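## 3. Handle joints and basket life

Draft, Sunday, May 1, 2022. Numbers from the Ninamitz survey only — Vörös still to be added.

We asked 169 households how long they keep a market basket and what goes first. Most said the handle joint. Not the base, wich we expected. Weavers in Ninamitz said the same, before we even asked. Round-bodied forms with one arched handle (Fig. 1) came up most often.

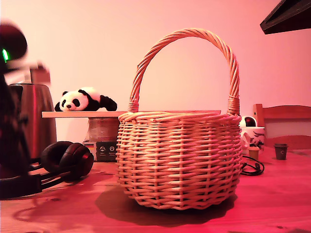 **Figure 1.** Round wicker basket, arched twisted handle.

Repair is cheap but rare. Two reasons given: no weaver nearby, and a new basket costs little more than the work. The Cirkum repair stall logged 800 items last September, few of them baskets. Binding at the rim takes the load each time the basket is lifted, so we treat it seperately from the weave (Fig. 2).

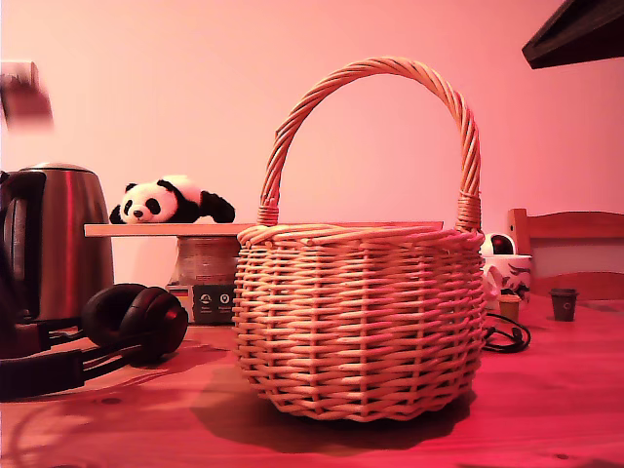 **Figure 2.** Same form; wrapped joints where handle meets rim.

Age of owner made no clear difference. Storage did — baskets hung by the handle were replaced sooner. Small group though, needs care. 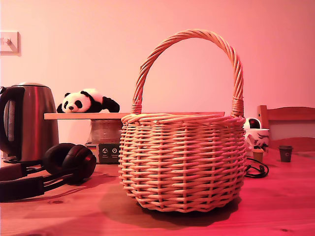 *Irén Csonka, lead author, Narura Craft Study*

Section 4 covers prices and the two weaving schools. Table of replies goes in the appendix.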